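In defense of the odds-and-ends bin

Every January the same advice comes around: one home for every object, a label on every home. I tried it. I bought 14 little boxes, wrote neat tags for all of them, and by August I was back to two gray bins on a wooden table and much happier for it.

My friend Ayten Yalçınkaya thinks this is giving up. She sorts her batteries by size (she really does!) and she can't stand seeing a hairbrush in with a bowl. But I know where my hairbrush is. It's in the bin, blue handle toward me, and I can grab it half asleep.

The trick, if there is one, is to keep the bin shallow in spirit – a few things, all of them visible, nothing stacked three deep. The bowl can go in upside down. The little cream-colored animal can lie wherever it lands. Scuffs on the bottom don't bother me either, a bin is supposed to get scraped up.

Ayten still brings me labels when she visits. I put them in the bin.
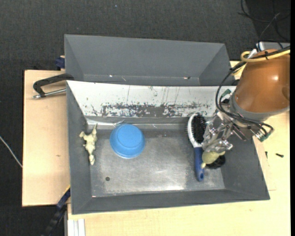
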